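Home Notebook Projects Materials Contact

We use cookies to remember your settings. Accept Decline

Bench notebook, Fitard room, December

Table covering and screen for the Henside tasting room. Carried on from the last entry, where the Brultden cloth had just come in.

09:40. Unrolled the cloth on the floor and left it face up under the window. Width is fine for the table with 2 inches to turn under on each long side. One end was not square, so I trimmed it against the steel rule. Blade dragged in the backing until I changed it.

10:30. Tape or staples? Rosser want to be able to lift the cloth for cleaning, so tape on the long sides and nothing on the ends. Tried staples on an offcut anyway and they pull through if you tug at all. Tape held on the offcut. Used the 2 inch roll, nearly all of it.

Smoothed from the middle outward with a flat hand. A roller pushes the pile over and leaves tracks. Brushing one way afterward evens it out a bit. Crumbs will be a nuisance on this. Tell Rosser to get a stiff brush, the kind for coats.

11:50. Screen. One hinge screw was stripped, plugged the hole with a matchstick and glue and put the same screw back. Wants a longer one eventually. Wiped the weave with a damp rag, not much came off. It stands better with the folds opened a little past 90 degrees than pulled out straight.

Pushed the table up to it. Last time we left a gap and things went down the back.

14:15. Set a few things out to see how the surface behaves with weight on it.

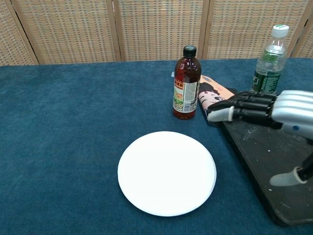

Color was the main worry with this cloth, and I think it is all right. I had expected the blue to go dull next to the woven screen, but the tan and beige keep it from looking heavy. The pile does show lighter and darker patches, so it will want more brushing before Henside see it. White plates will suit it, the plain one is easy to pick out. Both bottles stand upright, the dark one with the black cap set straight on the cloth.

Still to do:
- second coat of wax on the table legs
- longer hinge screw
- ask Brultden if they will sell a short end, 4 feet would do for a spare
- felt dots under the screen, bag of 200 is in the drawer by the sink

15:30. Swept up. Offcuts are in the blue crate, please don't throw them out yet.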